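Sorting Belongs in the School Day
An opinion from the Fedoruk Early Learning Network

Each May, our member programs review the activities they intend to keep for the coming year. Sorting toys are often among the first items proposed for removal. They are considered too simple for children of 4, and they occupy shelf space that newer materials could fill. The Network takes the opposite view. Sorting should remain on the daily schedule, and it should be given more time than it now receives.

What the Activity Asks of a Child

A child who sorts bricks must choose a rule and hold to it. Color is the usual starting point, but the rule is tested almost at once. A long brick and a short brick of the same color belong together under one rule and apart under another. Young children will often change the rule partway through, and a patient adult can ask which rule is now in use. We regard that short conversation as the most valuable part of the exercise.

Cleanup also deserves better treatment. In many classrooms it is hurried through by adults in the last minutes before lunch. When the Wevby program moved its cleanup 3 minutes earlier and left the work to the children, its teachers reported fewer disputes and fewer missing pieces. The change cost nothing.

The Case for Plain Materials

Our programs are regularly offered large sets. One catalog on our shelves lists a collection of 3,000 pieces. We advise against purchases of this size for a single room. A set of 80 bricks is ample for a small group, and a child can see the end of the task from its beginning.

The container matters as well. A deep bin teaches only that things can be put out of sight. A shallow tray with a few compartments shows the child what has been done and what remains - and it allows a mistake to be noticed and corrected without help.

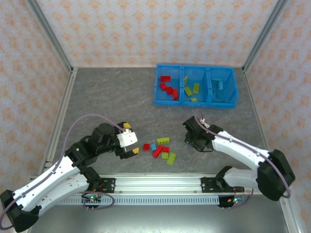
Red, yellow-green and light blue bricks, with one compartment of the tray for each color, are sufficient for a first lesson. The bricks still lying on the table are of the same three colors, so every one of them has a place to go.

Our Recommendation

Programs should keep one tray set out at all times, at a height children can reach, and should resist replacing it each year. The Ukilico and Anon programs have already adopted this practice. We urge the remaining members to do so before the fall orders are placed.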